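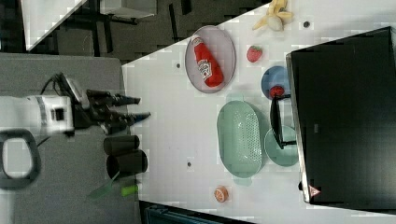

The white table and the grey work surface, Danon House

About Rendanus

We are a small bookbinding and paper repair school on the sixth floor of a building with a lift that stops, when pressed, on the fifth. We teach adults to sew, glue, cover and mend books. We also take in repairs from the public, mostly cookery books and Bibles, which suffer in quite different ways.

Our rooms are in Danon House, unit 603. The building was put up for a firm of insurance brokers, and the ceilings are as low as you would expect. What it does have is north light, a goods entrance wide enough for a board cutter and a landlord who has never asked what the smell is. (It's wheat paste. It's fine on the first day.)

How it started

The school was founded by Rui Meireles, who had spent eleven years at a consultancy called Arnovance writing reports that were spiral bound by somebody else. He took up bookbinding after a colleague gave him a weekend course as a leaving present, although he wasn't leaving. He made one notebook. It was crooked, it didn't shut, and the back cover was upside down, a thing that's surprisingly hard to do with plain cloth. He handed in his notice the following May.

Rui would like it known that he then trained properly, for four years, in two binderies and one library basement, before he let anyone pay him to explain anything. The crooked notebook is on the shelf by the door. New students are invited to feel better about themselves by handling it.

The name causes trouble. It isn't Latin. Rui found it written in pencil inside the lid of the first nipping press he bought, and assumed it was the maker. He had the sign painted before learning that the maker's name was cast into the iron on the other side, under a good deal of green paint. Whoever or whatever Rendanus was, we have been answering the phone as it ever since. If you are a relation, do get in touch, and please be kind about the sign.

What we teach

Most people begin with First Book, which runs over six evenings. You fold, you sew, you round a spine with a hammer while trying to look as if you do this at home, and you leave with a case-bound book of blank pages that you'll be too proud of to write in. We have stopped arguing with people about this. If you want a notebook you will really use, make two and spoil the second on purpose.

After that there is Second Book. We are aware that the naming could be better. Second Book covers leather, sewn headbands and the paring knife, and it's the course where plasters are included in the fee. Leather is expensive and doesn't forgive, so we start everyone on offcuts and move up to whole skins when the offcuts have stopped looking chewed.

Paper Repair is taught in the daytime because it needs daylight and a calm temper. It deals with tears, loose leaves, broken hinges and the long-term effects of sticky tape. Students bring their own patients. The first session is spent largely on what to leave alone, and some people find this a let-down, having bought a scalpel.

We also run single days on box making, paste papers and Japanese sewing. Paste papers is the messy one. It is always full, and it's always full of accountants. We have no theory about it.

Groups are small. There are enough presses to go round, and we would sooner turn people away than have two students waiting with wet glue and bad thoughts about a third. Every course includes tools, materials and tea. Biscuits are kept in the other room, for reasons that anyone who has tried to lift butter out of calfskin will understand.

You don't need to be good with your hands. People ring up to tell us that they aren't, often at length, and we have come to think of it as a kind of greeting. What helps is being able to measure something, write the number down, and then believe the number when you come back to it. The rest is mostly waiting for things to dry.

Repairs

Anyone can bring us a book. You are welcome to post it too, if you pack it as though it were going to be thrown, since it may be. We'll look it over and tell you what it needs, what that would cost, and whether we would bother if it were ours. The last part is free and has lost us a fair bit of work.

The truth about old books is that most of them aren't worth much money. We have had to say this across the counter to people holding a family Bible in both arms, and it is never a cheerful moment. Value of the other sort is none of our business, and we will mend a paperback with the same care as anything else if you want to pay for it. One customer has had the same bus-station thriller rebacked twice. It isn't even the first in the series.

Cookery books come to us with their own evidence. We can usually tell which page you make at Christmas. Unless you ask otherwise, we leave the stains where they are, on the grounds that they are the most accurate notes in the book. We do take out crumbs.

Things we don't do: gilding on page edges (we send you to someone better), anything with live mould (we send you outside), and theses needed by tomorrow morning. We know about the theses. We are sorry about them. There's a copy shop two streets down that stays open late and has seen worse than you.

Repairs take as long as they take, and that's longer than you'd like. A simple reback is a few weeks. A full rebinding in leather can be a season. If you need the book for a wedding, tell us the date of the wedding, and then please don't move it forward.

Paper, board and where it comes from

We buy our text paper and most of our cloth from Thongdee, a family paper merchant with a warehouse by the canal and a catalogue that lists 500 papers, of which, by our reckoning, half are called Natural White. They're patient people. They have let Rui stand at the window holding two sheets to the light for most of an afternoon, and sold him neither.

Our board is grey, dense and dull, and we get quite emotional about it. Cheap board warps. Good board also warps, but in a direction you can plan for. Students sometimes ask why so much of the first evening is spent on grain direction, and by the fourth evening, when somebody's cover has curled up like a slice of old ham, they stop asking.

Paste is made here in a saucepan that must never be used for soup again. There is a label on it saying so, added after the soup.

Who you'll meet

Rui teaches First Book and Second Book and does most of the leather. He will tell you that your corners are nearly there. This is high praise and you should take it.

Our other tutors come in for the courses they know best, and you'll find them named on each course page along with what they've made and where they trained. They all work as binders or conservators for the rest of the week, so they turn up with opinions about real jobs and with glue already on their sleeves. They disagree with one another about nearly everything, adhesives most of all. If you take two courses with us you'll be taught two right ways to do the same thing. Pick the one that suits your hands and keep quiet about it when the other tutor is near.

People who have been through here

More than 800 students have finished a course with us. A few have become binders. One opened a stationery shop and now sends us her beginners, and one used his new skills to bind his entire collection of gas bills in quarter leather, a job of work we still talk about. Most simply went home with a book they'd made, and a habit of opening other people's books at the spine in shops and pulling a face.

Former students may use the presses on open bench evenings for the price of a decent sandwich. You bring your project and your own thread. Somebody will be on hand for questions, although past a certain hour the answer tends to be "leave it under the weight and go home".

Money

The school pays its way from courses and repairs. We have no grant and no shares, and our only investor is the landlord, in the sense that we give him money. Two places on each First Book course are held at half price for anyone who needs one. There's no form. Write and say you'd like it, and if there is one left, it's yours.

We sell a few tools from the cupboard by the door: bone folders, needles, linen thread, beeswax and the good scalpels. We charge a little more than the internet does. In return you can hold the bone folder first, and it's remarkable how strongly people feel about this once they've tried a few.

Finding us

Danon House is the brown building opposite the other brown building. Press the buzzer marked 603 and speak clearly, because the intercom turns most surnames into coughing. Take the lift to the fifth floor and walk up one flight. If you have trouble with stairs, tell us when you book and we'll bring you up in the goods lift, which goes all the way and is, to be frank, the better ride.

There is a bicycle rack in the yard. There is no parking, whatever the sign says.

Booking for the next set of evening courses closes on 30/09/2026. Daytime courses stay open until they are full. For repairs, email us a photograph of the damage and one of the whole book, and please resist the urge to tape it in the meantime.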